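Covley 소개

다국어 메뉴와 식품 표시 문안을 만드는 회사 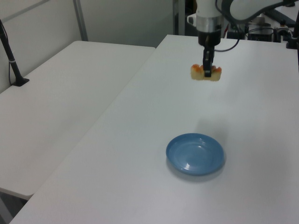

흰 테이블과 파란 접시

Covley는 음식점 메뉴판, 식품 포장 표시, 급식 안내문을 여러 언어로 쓰고 옮기는 회사입니다. 한국어, 베트남어, 그리스어, 영어를 다룹니다. 본사는 Bellcombe 건물 2층에 있고, 같은 건물 1층에 자료실과 교정실이 있습니다.

회사의 시작

Covley는 Mỹ Hứa와 Định Võ가 함께 세웠습니다. 두 사람은 인쇄소에서 같이 일했습니다. Mỹ Hứa는 조판을 맡았고 Định Võ는 교정을 보았습니다. 당시 인쇄소에는 음식점 메뉴판 주문이 많았는데, 손님이 가져온 외국어 원고에는 틀린 곳이 적지 않았습니다. 찜과 조림이 같은 단어로 적혀 있거나, 국물이 있는 면과 비빔면이 구분되지 않는 식이었습니다. 인쇄소는 원고를 고치는 곳이 아니었으므로 대개 그대로 찍어 냈습니다.

두 사람은 인쇄 전에 원고를 봐 주는 일을 따로 시작했습니다. 첫 고객은 쌀국수와 반쎄오를 파는 음식점 Cù였습니다. Cù의 메뉴판은 한 장짜리였고, 음식 이름 옆에 들어가는 한 줄 설명을 새로 쓰는 데 2주가 걸렸습니다. 이 메뉴판은 지금도 자료실에 보관되어 있습니다. Cù와는 현재까지 거래하고 있으며, 해마다 5월에 여름 메뉴를 함께 정리합니다.

초기에는 베트남어와 한국어만 취급했습니다. 이후 Periklis Gavalas가 합류하면서 그리스어를 추가했고, 영어 원고는 그보다 조금 뒤에 받기 시작했습니다.

하는 일

메뉴판 문안
음식 이름, 설명, 알레르기 안내, 원산지 표기를 씁니다. 기존 메뉴판을 옮기는 경우에도 먼저 원문부터 확인합니다. 원문이 모호하면 음식점에 조리법을 묻습니다. 튀긴 것인지 지진 것인지, 차게 내는지 데워 내는지, 양념이 미리 배어 있는지 따로 나오는지를 묻는 질문지가 있습니다. 질문지는 두 쪽이며 음식 하나당 한 부를 작성합니다.

식품 포장 표시
원재료명과 보관 방법, 조리 순서를 옮깁니다. 표시 기준에 맞는지에 대한 최종 판단은 제조사와 수입사의 몫이고, 저희는 문안을 작성하고 용어를 통일하는 일까지 맡습니다. 포장 면적이 좁아 글자 수를 줄여야 할 때는 줄인 안과 줄이지 않은 안을 같이 보내 드립니다.

급식 안내문
학교와 회사 식당에서 쓰는 주간 식단표, 재료 변경 공지, 배식 안내를 만듭니다. 식단표는 정해진 시각까지 납품해야 하므로 담당자를 두 명씩 둡니다.

용어집 Godusero
Godusero는 저희가 사내에서 쓰려고 만든 음식 용어집입니다. 조리법, 식감, 재료의 부위, 그릇 이름을 언어별로 정리했습니다. 현재 조리법 항목은 243개, 식감 항목은 166개입니다. 식감 항목은 언어마다 나누는 방식이 달라 작업이 가장 더딥니다. 한국어의 ‘쫄깃하다’와 ‘쫀득하다’를 한 단어로 옮겨도 되는 음식이 있고 그렇지 않은 음식이 있어서, 항목마다 예문을 붙여 두었습니다.

거래 중인 고객에게는 Godusero의 해당 부분을 문서로 드립니다. 전체를 판매하지는 않습니다.

일하는 순서

원고를 받으면 분량과 언어를 확인하고 견적을 보냅니다. 견적이 확정되면 담당 번역자와 교정자를 정합니다. 번역자와 교정자는 반드시 다른 사람입니다. 초안이 나오면 교정자가 원문 없이 한 번 읽고, 원문과 대조하며 다시 한 번 읽습니다. 그다음 고객에게 보내 의견을 받습니다. 수정은 두 번까지 견적에 포함되어 있습니다.

음식 57종 이하의 메뉴판은 영업일 기준 열흘 안에 초안을 보냅니다. 그보다 많으면 일정을 따로 협의합니다. 조판까지 의뢰하시는 경우에는 인쇄용 파일을 만든 뒤 실제 크기로 출력해서 확인합니다. 성조 부호가 깨지거나 글꼴이 바뀌는 문제는 화면보다 종이에서 잘 드러나는 편입니다.

사진은 제공하지 않습니다. 고객이 가지고 있는 사진을 메뉴판에 넣을 수는 있으며, 해상도가 낮으면 미리 알려 드립니다.

사람들

Mỹ Hứa, 공동 대표
조판과 제작 전체를 관리합니다. 베트남어 글꼴 검수도 직접 합니다.

Định Võ, 공동 대표
교정 책임자입니다. Godusero의 조리법 항목을 편집합니다.

Định Quách, 베트남어 번역
중부 지방 음식 관련 원고를 주로 맡습니다. 입사 전에는 식자재 수입 회사에서 서류 번역을 했습니다. 공동 대표와 이름이 같으니 전화하실 때는 성까지 말씀해 주시면 연결이 빠릅니다.

Thiện Lại, 고객 담당
견적, 일정, 계약을 담당합니다. 급식 안내문의 납품 시각도 관리합니다.

Periklis Gavalas, 그리스어와 영어 번역
제과와 유제품 용어를 정리하고 있습니다. 주 3일 근무합니다.

이 밖에 외부 번역자들과 함께 일합니다. 외부 번역자의 이름은 본인이 원하면 납품 문서에 표기합니다.

맡지 않는 일

음식의 효능이나 치료 효과를 주장하는 문안은 쓰지 않습니다. 다른 음식점의 메뉴판을 가져와 이름만 바꾸어 달라는 의뢰도 받지 않습니다. 계약서와 소송 서류는 저희 분야가 아니므로 전문 번역 사무소에 문의하시기 바랍니다.

자료실

1층 자료실에는 메뉴판과 요리책, 식품 포장지가 있습니다. 요리책은 200권이고 대부분 베트남어와 한국어로 된 책입니다. 외부인도 미리 연락하면 열람할 수 있습니다. 대출은 하지 않으며 복사는 저작권이 허용하는 범위에서 가능합니다. 오래된 메뉴판을 기증하실 분은 가게 이름과 사용하던 시기를 함께 적어 주십시오. 코팅된 메뉴판은 접지 말고 보내 주시기 바랍니다.

문의

견적 문의는 홈페이지의 문의 양식으로 받습니다. 원고 파일, 원하는 언어, 필요한 날짜를 적어 주시면 영업일 기준 이틀 안에 답장합니다. 손으로 쓴 메뉴판은 사진으로 찍어 보내셔도 됩니다. 읽기 어려운 글자는 Thiện Lại가 전화로 확인합니다.

방문 상담은 예약제입니다. Bellcombe 정문으로 들어와 왼쪽 계단을 이용하십시오. 건물에 주차장이 없습니다.

최종 수정: 2021년 12월 9일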